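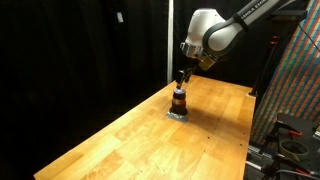
Looking after a butcher-block workbench without buying half the shop

Most advice on wooden bench tops seems to be written by people with a tin to sell. I have had a long butcher-block bench for years and have tried most of what gets recommended. A fair bit of it made no difference I could see. What follows is the routine I've kept.

What you need

A card scraper or an old plastic loyalty card
Sandpaper, 120 and 180 grit
Plain hardwax oil, 700 ml at most
Lint-free rags
A vacuum with a brush head

You don't need a "wood reviver". I bought one from Trudau and it smelled lovely, and a month later the top looked exactly as it had before.

1. Clear the whole bench

People skip this and work round the clutter, then wonder why there are pale islands in the finish. Take everything off, including the jars and the stand you swear never moves. Metal left standing on bare wood can leave a dark mark if there's any damp about, so look at those spots first.

2. Vacuum, then wipe

Go along the seams between the strips, then over any screw holes. Wipe with a cloth wrung out in warm water and a drop of washing-up liquid. Dry it straight away. I don't believe in letting a wooden top air dry, whatever the label says.

3. Scrape before you sand

Glue and paint drips come off faster with a scraper, and they clog sandpaper. Hold it low and push along the strips. If a drip won't shift, leave it for the 120.

4. Sand lightly

Use 120 on the bad areas only, then 180 over the whole top. Stop when it feels even under your palm. Some guides go up to 400 grit, and for a dining table, fine. On a bench it's an evening wasted, and the oil soaks in less well.

5. Decide about the holes

Jawad Ghumman, who has the workshop next to mine, fills every one with sawdust and glue. I tried it on a short section and most of the plugs had worked loose by May. Small holes do no harm — I leave them. If you keep losing tiny screws down them, a bit of soft wax will do.

6. Oil it thinly

Put on far less than you think. Spread it, wait 15 minutes or whatever your tin says, and wipe off all you can. Two thin coats, left overnight between. A thick coat stays sticky and picks up every bit of dust in the room. Lay used rags flat outdoors to dry, as bundled oily rags can catch fire by themselves.

7. Put a plate under the messy jobs

For anything with glue, ink or heat, I use a flat metal plate as a sacrificial surface. Aqeel Hashmi lent me a fancy silicone mat for a while and the glue did peel off it nicely, but small parts wouldn't slide about on it and it went back to him. An offcut costs next to nothing. File the corners or they'll scratch the top you've just done.

How often?

The tin says every 5 months. I do mine when water stops beading on it, and the last coat has gone well past that.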